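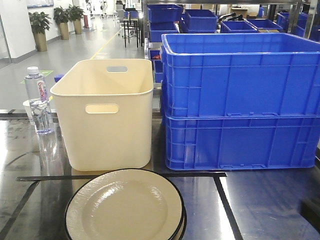
The choice of dishware in a shared dining room is usually made on price and breakage, and the effect of a plate's colour and edge on the people who clear it has received less attention. This section considers the matter as it arose in the return areas visited for the study. Our interest is in the moment at which a used or clean plate is set down on a hard, shiny surface and must then be found, picked up, and placed with others. Glossy surfaces are common in these areas and they repeat whatever stands on them. A clear bottle, a cream bin and a stack of blue crates will each leave an image on a dark tabletop, and a worker who glances down sees both the object and its reflection. Cream plates with a thin black rim hold their outline under these conditions better than plain cream ones, and when stacked they show their edges one beneath another, so that a stack can be told from a single plate without being touched.

4.1 Dishware and settings

The main set of plates was supplied by Rafferty under the pattern name Vileck. The pattern is pale, with a dark line at the outer edge and a slightly uneven surface that was originally meant to disguise knife marks. A plain white set from Plamier, already in use at most of the dining rooms, was kept as the comparison. Both sets were used for the full period of the study, which began in June, and staff were free to mix them on the shelf if that was their normal practice.

Dining rooms were recruited through Fivance, which manages meal service for residential colleges and two regional hospitals. Of the 12 rooms in the study, most had a laminate or steel counter in the return area, and the remainder used painted tables brought in from elsewhere in the building. Counter colour was recorded as dark, mid or light. We made no attempt to alter it. Kevin Moriarty visited every room before the Vileck plates were delivered and noted the position of windows, ceiling lights and shelving, together with any tape or paint already used to divide the counter into working areas.

Storage was recorded at the same visit. Bins and crates were described by colour, by whether they nested or stacked, and by where they stood when empty. In several rooms the crates were kept on open shelving directly behind the counter, where they formed the background against which a standing worker saw the plates. This turned out to be of more importance than we had expected and is taken up again in 4.4.

4.2 What workers reported

Muireann Conneely and Colm Ó Riain interviewed clearing staff at the end of their shifts. The interviews were short and followed no fixed order. Staff were asked which plates they found easiest to gather, which they found hardest, and whether the time of day made any difference.

The most frequent complaint concerned glare. Workers described leaning or stepping sideways to see past a bright patch before reaching for a plate, most often in the late afternoon. The patch could lie on the counter or on the plate itself. Several workers said that a pale plate under a ceiling light "goes missing in the middle" and that they looked for its edge instead. Those handling the Vileck plates mentioned the dark line without being asked. One worker at a college dining room, who had cleared tables there for many years, said that she had stopped looking at plates altogether and went by the line.

There was some disagreement about texture. A lightly mottled glaze breaks up a reflection into small points, and some staff found this less tiring than a smooth white plate, which tends to return a single strong highlight. Others said that the mottling made them unsure whether a plate was clean, and that they wiped it twice. Both views were held firmly and neither was confined to one type of room.

4.3 The rim against a coloured surface

A plate resting on a strongly coloured counter presents three boundaries to the eye: the edge of the well, the outer edge of the rim, and the shadow thrown on the counter beside it. On a plain plate the first two are close in tone and the shadow does most of the work. Where the light comes from directly overhead the shadow is narrow, and the plate can seem larger or smaller than it is. A dark rim supplies a boundary that does not depend on the light. It is also the part of the plate that lies nearest the shadow, so the two are read together as one edge.

Figure 4. Cream-glazed plate with a dark rim on a glossy green tabletop. The ring of the inner well is faint; the outer band remains clear.
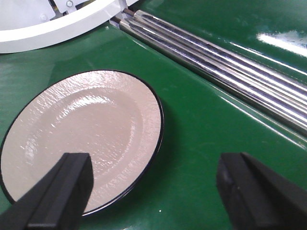

4.4 Background and storage

The objects kept near the counter affect how easily plates are seen. In rooms with open shelving, the colour of the crates tended to settle the matter, as they were the largest things in view and were seldom moved during service. Blue crates gave a steady background to cream dishware. Cream and white bins did not, and in two rooms the staff had already shifted theirs to the far side of the counter before the study began, for reasons they described as tidiness.

Riku Furukawa asked workers to set out the counter as they would prefer it, using only the bins, crates and plates already in the room. The arrangements had much in common. Plates were placed at the front, close to the body. A light bin with handle openings was placed behind them and kept for smaller items, and the deeper crates were moved to one side, stacked where the room allowed it. Drinking cups and bottles were pushed to the opposite side. Few workers wanted anything tall directly behind the plates.

4.5 Plates on a moving surface

A belt raises the same questions in a sharper form, because the plate reaches the worker at a pace the worker has not chosen. The examples considered so far have been fixed counters. On a curved belt the light also strikes the plate from a changing direction, and a highlight may travel across the glaze as the plate goes round. White side rails are a further difficulty for white dishware, which can merge with the rail when a plate rides close to it.

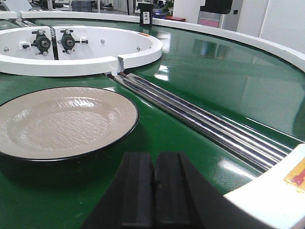
Section last revised: December 21, 2022

A green belt bordered by white rails gives a cream plate with a black rim good separation on both counts. The rim stands apart from the belt and would stand equally apart from the rail. Bright metal parts set beside a belt need separate thought. Polished rods carry stripes of white and grey along their length, and a pale plate with no rim offers little to set it off from them. We would suggest that any such parts be given a dull finish where the maker permits it, and that lights be placed so as not to fall along them.

Eamon Ó Gríofa has pointed out to us that a painted line wears, and that a rim which has lost part of its colour may be harder to read than one with none. A sample of 80 Vileck plates was set aside for repeated washing, and the condition of the line will be reported with the breakage records. Until then the remarks in this section apply to plates whose rims are complete. Chipped plates were withdrawn by the dining rooms under their own rules and did not form part of the comparison.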